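Search this site
Search
September, by the kitchen table person

Keeping bread and fruit happy on the counter

I bake too much and buy too much fruit, so my counter is basically a parking lot by the middle of the week. A few habits have saved me a lot of tossing, and most of them cost nothing!

Bread first

Let a loaf cool all the way before you wrap it (I know, I know, the smell). I leave mine 2 hours on a rack and then it goes in a cotton bag, cut side down on the board. Never the fridge. For anything left on day three, slice it, freeze it flat, and toast it straight from frozen. Pastries get 6 minutes in a low oven and they perk right up – skip the microwave unless you like chewing on a sponge.

Fruit next

Apples make everything near them ripen faster, so mine live by themselves, and bananas hang from a hook across the room. Mandarins are fine out for a few days, then I move them to the crisper. I wash fruit when I'm going to eat it and no sooner, and I check the bottom of the pile every morning while the coffee drips.
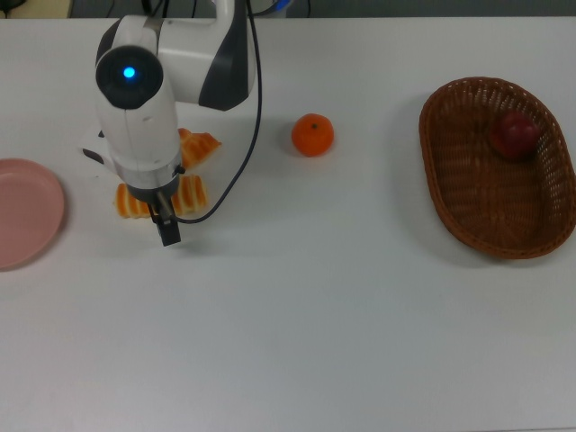
Cleaning the basket

Wicker holds crumbs like you wouldn't believe. Shake it outside, go over it with an old dry toothbrush, then wipe with a cloth wrung out in warm water and a drop of dish soap. Let it dry in the shade before anything goes back in. I line mine with a folded napkin now and just wash the napkin.

Comments (2)

flokodico: Tried the toothbrush on my grandma's basket, wow, the crumbs! Do you ever oil yours?

clatament40: I keep my bread in the fridge and I'm not sorry. The apple thing is true though, my pears went soft overnight.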